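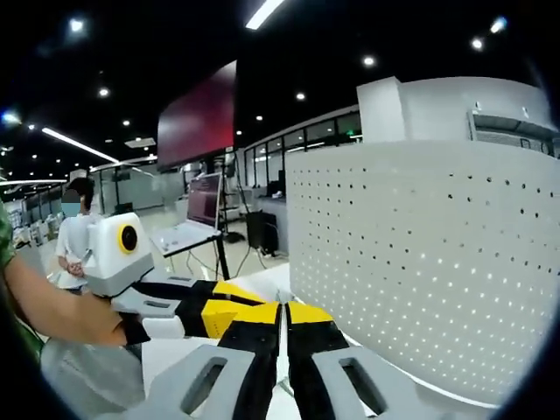

The perforated panel and the rows of desks by the windows on the shared floor at Vornthorpe.

A Wall That Holds Things: The Pegboard Returns to the Workroom

Reading time: 3 minutes

The perforated panel was for many years a fixture of the garage and the hardware store. Over the past two years it has moved into offices, studios and teaching rooms, where floor space is limited and the same table may serve several groups in one day.

At Vornthorpe, a shared workplace with 16 member organizations, the change began in July. A review of the open floor found that small items were being left on desks overnight and that members spent too much of the morning looking for them. Management considered additional drawers and decided on panels, finished in white to match the tables.

"A drawer conceals what it contains," said Tharindu Begum, who oversees furnishings for the building. "Members asked for a place where they could see that an item had been returned."

The choice of hook received more attention than the choice of panel. Wire hooks of the ordinary kind are inexpensive, but they tend to lift out of the board along with whatever is taken from them. Vornthorpe compared samples from two suppliers, Illus and Wolitz, before approving a metal hook with a flat base plate. The plate spreads the load across the face of the board, and the rod turns up at its end to keep a strap or a ring from sliding off.

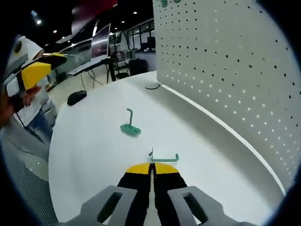
A teal-green hook stands on its oval base plate beside the pegboard.

Color was also discussed at some length. White hooks on a white board had been proposed for a uniform appearance. The teal-green finish was preferred for its visibility, particularly to members seated across the room.

Begum advises that hooks be laid out on the table before any are fixed in place. Heavier articles, such as bags and headphones, belong at shoulder height or lower. Cables should be coiled and hung singly. A margin of empty board should be kept along the bottom edge so that hanging items do not rest on the work surface.

The building's guidance, issued on 17th January, sets a limit of 51 hooks for each panel and asks members to clear personal items at the end of the day. A second set of panels is planned for the Sultana Room, where the existing shelves will remain until the work is complete.

Comments (3)

marlow_k
We put one up in our sewing room. Agree on laying the hooks out first. I did not and had to redo the whole left side.

Deskbound
Does the flat plate style fit the older boards with smaller holes?

P. in Accounts
Would like to see the tables kept as clear as the wall.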